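Last updated: 11/06/2018

Putting the Kererden break area in order

Readers of this page will know that the shared break area at Kererden has been under review. Teresa Cunha and I have now agreed how linen and clothes hangers are to be kept, and I set out the arrangements for colleagues who use the room. Towels and other cloths are to be put on a hanger before they are stored. They should not be left on the seats or cushions.

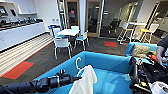 Hangers not in use should be returned to the same place at the end of the day. Baoshan Gu has asked that the table and chairs be kept clear for meals, and I support that request.

The tall cabinet has been allotted to shared items only. Personal belongings left there after August will be moved to the Clilix store. 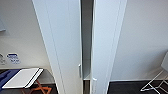

Both doors must be closed after use. A budget of £3000 has been set aside for further storage, and two suppliers have been approached. I expect to report on their replies in a later post.

11 shares | 2 comments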